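Home | Guides | Downloads | Forum | Contact

Setting Up a Ground Grid and Area Light in Pimov 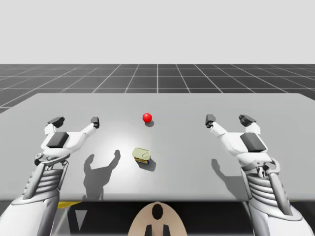
Set the scene units before adding any geometry. Pimov defaults to centimeters, and changing the unit later rescales objects but leaves light falloff at its old value. Open Scene > Units, choose Meters, and save the file.

1. Add a plane at the origin and scale it to 726 units on each side. A smaller plane will show its far edge when the view is tilted low.

2. Open the material panel and assign Grid to the plane. Set the tile size to 5 and line width to the lowest value that renders without gaps.

3. Turn on line filtering. Distant lines shimmer without it, mostly in animation.

4. Set the background to a flat color. Gradients are possible but band badly in 8-bit output.

5. Add one area light over the point of interest. Start at an intensity of 1000 and lower it until the highlights stop clipping — check the histogram, as the viewport preview runs bright.

6. Set shadow samples to 6 for test renders. Final renders need more, depending on the size of the light.

If the grid disappears at low angles, raise the far clip distance. Files made before the September release store this value per view, so it must be changed in each one.

Last updated 2019-04-18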